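Quieter Jars, Happier Pantry

I love a pantry shelf you can read at a glance, and I finally got mine there! The big change was sorting dry goods by how fast we eat them. Rice, oats and pasta went to waist height, and the odd flours (chickpea, rye, a bag of something from the Guerra market) moved up top.

Before you refill any jar, wash it, then leave it open overnight. Even a little damp will clump your flour. I put 2 bay leaves in with the rice, a habit I picked up at home and won't be giving up.

Colored lids are my favorite trick of all. Green for grains, white for baking, red for anything spicy -- and you can find what you want from above without lifting a thing, so deep drawers suddenly make sense.
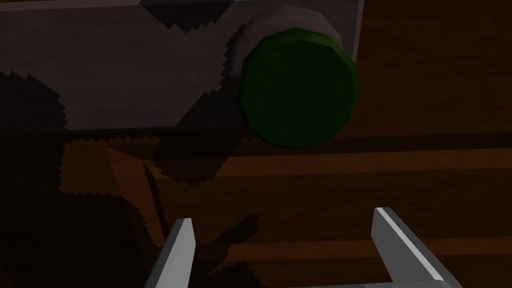

Dark green against gray is easy to pick out from above.

Sticky lid? Run the rim under hot water, dry it well, and grip it with a wide rubber band. If it still won't budge, try a damp dishcloth -- old terry cloth works best.

Labels next! Masking tape and a pencil beat every fancy sticker I've bought. Write the date you filled the jar on the bottom edge, and peel the tape off before washing or you'll be scrubbing glue for ages. Leftover glue comes off with cooking oil and baking soda, mixed to a paste and left on for 13 minutes.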